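Summer and autumn at the Mudholm Drill Hall

6/19/22

The summer craft market opens at the Drill Hall on Mudholm quay next week and stays up until the schools go back. Twenty-two makers have taken tables this year, most of them from the town and the villages along the estuary. Expect knitwear, printed linen, silver and enamel jewellery, hats, bags and a good deal of pottery. Entry is free and the tea counter will be open all day.

New this year is Ayala, a small label working in undyed wool and second-hand silk. The scarves and short jackets are all cut and sewn in the back room of the old chandlery on Clarska Street. Ayala will also be taking repairs at the market. Bring the item clean and labelled with your name and phone number, and allow two weeks. Zips cannot be taken on, and neither can leather.

The Stuvelix table is back in its usual corner by the stage, with brooches, buttons and hatpins. Last summer the buttons sold out in the first few days, and more have been made this time. Odd buttons are sold by weight from the tin at the front.
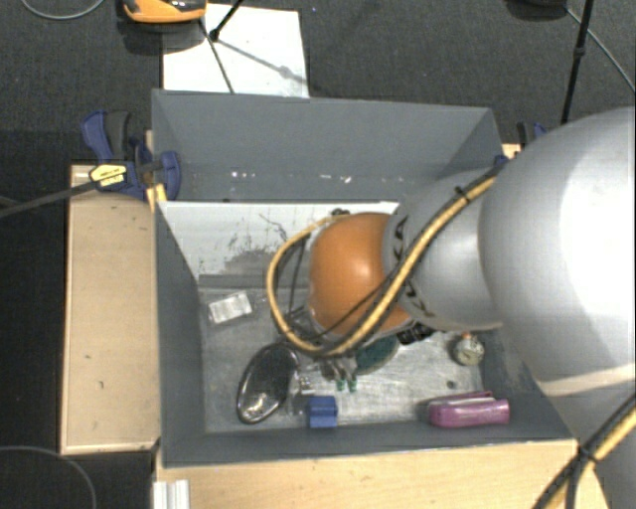 Robot arm with its yellow cable, over a grey bin of small objects.

The clothes show is on the second evening of the market at 19:30. Local people will be wearing pieces from nine of the tables, and everything shown can be bought afterwards. Seats are £4, or £2 for under-16s, from the tea counter or the library. There are steps at the front of the hall, so anyone who needs level access should come in by the side door on Rope Lane.

Upstairs, the costume collection has a new display of working clothes from the fishing and canning trades. The oldest piece is an oilskin apron dated 1889 on the inside of the band. Beside it are three smocks, a pair of child's clogs and a set of wooden knitting sheaths lent by a family in the town. Please do not touch the smocks, as the stitching is very weak at the shoulders.

The roof fund now stands at £2000 towards the £4000 needed for the north side. A further £800 has been promised once work starts. Half of the table fees from the market will go into the fund.

Tables for the October market can be booked from the first day of the summer one. Forms are at the tea counter. Makers who had a table last October have first call on the same place until the end of July, after which any left over will be offered to the waiting list.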